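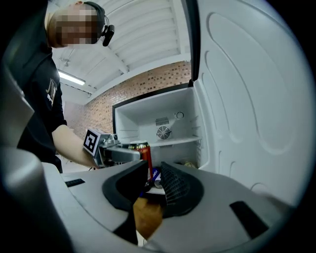 18/01/2024

Fridge day. The Liltero has been making its long shudder when the compressor stops, so I took everything out, switched it off at the wall and left the door open with a towel along the bottom shelf. It dates from 2015 and has been leveled twice. The front left foot had backed out by a full turn. I wound it in again and checked with the short level on the top panel, side to side and then front to back.

Door seal: dirty in the lower fold, otherwise sound. Cleaned with warm water and a little baking soda, then dried. The paper strip test held on all four sides except for a hand's width near the bottom hinge, where the strip pulled out with almost no drag. Warmed that part with the hair dryer and pressed it back into shape. Will test again in a week. A replacement seal from Garcia is 599 before shipping, and I don't intend to pay that for one soft corner.

Drain hole at the back was blocked with something that had once been parsley. Cleared it with a pipe cleaner and flushed it with 500 ml of warm water. All of it reached the tray.

Threw out one jar of mustard (best before last May), half a lemon, and a tub with no label. The Asten shelf liners have curled at the edges and went too. Glass wipes down faster without them.

New layout. Drinks had been lying on their sides on the middle shelf, where they rolled every time the door was opened. Cans now stand upright on the lower shelf, one flavor to a row. Bottles in the door, tallest nearest the hinge. Milk at the back of the middle shelf – the door rack was always the warmest spot by the thermometer. Vegetables stay in the left drawer, cheese in the right. Leftovers at eye level or they get forgotten.

Switched on again at 4:10 with the dial at three. The Umimard thermometer is in a glass of water on the middle shelf. First reading at 6:10 was 48 F, second at 8:10 was 41. Target is 38. The shudder is still there but shorter, and the bottles no longer rattle with it.

The 1000 ml water jug doesn't fit under the middle shelf at its new height. Put it on the counter for tonight. Need to buy mustard and a lemon.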